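Dirix — Planning and Budgeting for a Tidy-Up Arm: Your Questions

Home / Buying help / FAQ

Most of these come from people who have seen one of our demonstrations and gone home with a notebook full of sums. I've tried to answer them the way I would over a cup of tea, so forgive me if I wander a bit. Leanne Goodall, sales and planning

Do I need to buy the arm before I can try anything?

Please don't! Start in simulation. You can lay out your own table, your tray and your shelf, and let the arms work there for a few weeks while the money stays safely in your account. The software licence is paid monthly and you can stop when you like. We suggest beginning with a tray to one side, a clear stretch of table and one item that is a bit awkward to hold, such as a trophy cup. 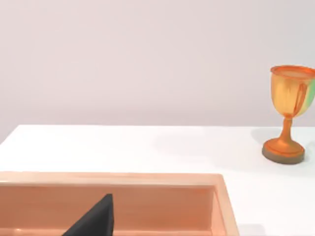 Leire Tejada wrote to us that her team spent all of April in simulation and changed their minds about the gripper twice before ordering. She reckons the licence paid for itself with the first change, and would tell anybody to put a trial period into the budget as a line of its own.

How much should I set aside for the trial?

For a small workshop or a school we usually say 2,000 euros, which covers the licence, a day of setting up with one of us on the line, and a bit of room for things you forgot. If you already own a decent computer you may well come in under that. Do check the graphics card first, though, as that's the one part people end up replacing in a hurry.

How many different objects should I plan for?

Fewer than you think, but make them properly different from one another. A can, a shoe and a bottle will teach you more about what you need than a whole boxful of cans, as each one asks for a different grip and a different approach. Write down the heaviest and the widest thing you expect to handle, and bring both figures to us before you look at any price list.
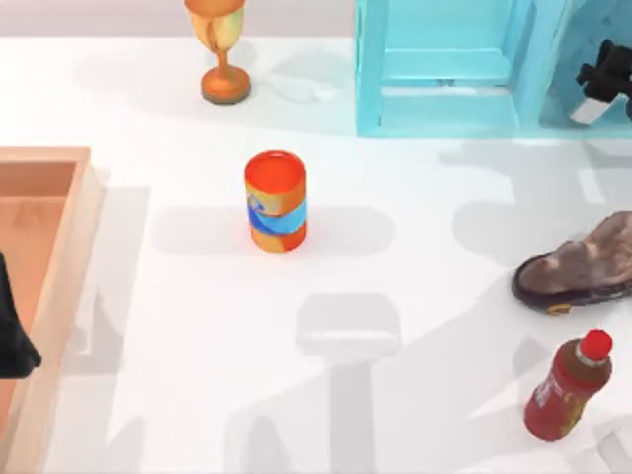

The widest thing matters more for the bill than the heaviest, in my experience. Standard fingers come with the arm, while the wide-opening set from Siria is ordered separately and has a waiting time of 6 weeks. If you're working towards a fixed opening date — a new term, say, or a grant deadline — order those first and the arm second.

Will one arm do, or should I budget for two?

Many of our customers manage happily with one for picking things up and setting them down in a tray. Two arms earn their keep when items have to be steadied or turned. The second arm costs the same as the first, but you save on the controller, which can run both. Maximiliano Garrido in our planning office will happily work out both versions for you side by side, and there's no charge for that.

What about shelves and books?

Books are harder than they look. They're flat, they lean, and the fingers have to come in very close to the cover to get hold of them. Allow more trial time for this than for anything standing upright on a table, and ask about thin fingertips if your shelf compartments are narrow. Our Clumonico fingertips are sold in pairs, and I'd put a spare pair in the budget from the start.

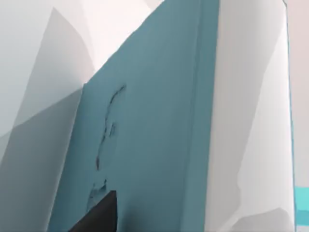

How much space do I need?

Allow a table at least 60 centimetres deep, and then think about what's above it, too. People measure the tabletop beautifully and forget that an arm has an elbow! Low cupboards and hanging lamps are the usual trouble. Send us a sketch with heights on it and we'll check the reach.

Do I need special lighting?

Usually not, but it's well worth testing. Arms working from above throw broad shadows over the table, and pale surfaces show them strongly. In simulation you can move the lamps about for nothing, so try a few positions and see how your set-up copes before you pay an electrician. Clear and see-through items deserve a test of their own.
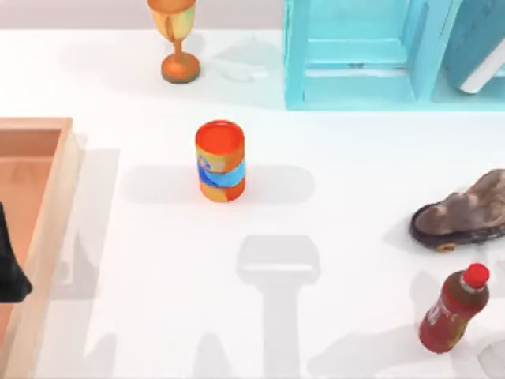
Which running costs do people forget?

Fingertips, mostly, and somebody's time. Put down almost 7 hours a month for cleaning, checking and updates in the first year. Electricity is a small part of it. Insurance varies a great deal, so ring your insurer early and tell them whether the public will be near the table.

Can I spread the payments?

Yes. Teoh, our leasing partner, offers monthly terms, and Purificación Sepúlveda looks after the paperwork on our side. Have your trial notes and your sketch to hand when you call, and ask for her in the mornings if you can.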